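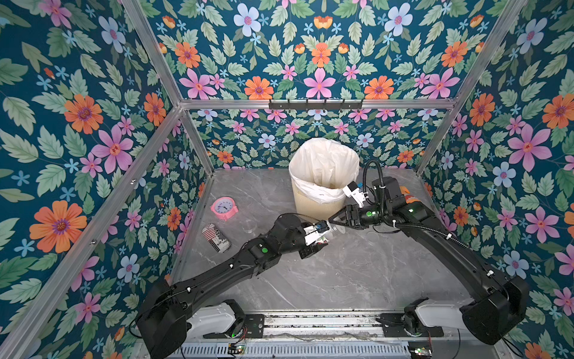 Gudeta Wallcovering Adhesive, Ready-Mixed

Gudeta is a water-based adhesive for hanging paper-backed and non-woven wallcoverings on interior plaster, plasterboard and previously painted walls. It dries clear. Apply by brush or short-nap roller, to the wall for non-woven and to the paper for traditional rolls.

Preparation
Fill and sand defects. Wash off grease and mould with sugar soap and rinse. Bare plasterboard must be sealed with Prirnon Acrylic Sizing and left for 24 hours.
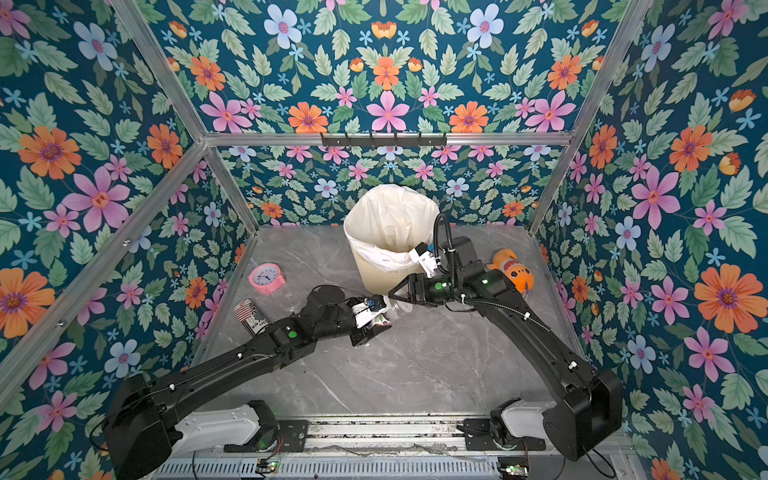
Yolanda Cárdenas

Pattern matching
Large florals on a dark ground show gaps at the joins more readily than plain papers. Colour the substrate near the joins with a matching flat acrylic before pasting. Butt the edges; do not overlap. Wipe surplus adhesive from the face with a damp sponge before it skins.

Specifications
Pail size: 2 L
Colour: white, dries clear
Clean-up: water
Coats of sizing on porous walls: 2
Storage: keep from freezing, lid sealed

Not suitable for vinyl-to-vinyl joins, exterior use or shower recesses. For borders over vinyl, use Wanach Overlap Adhesive.

Trade orders of 100 pails or more are supplied on pallets. Contact Kelly Hollis at the Givum trade counter for freight.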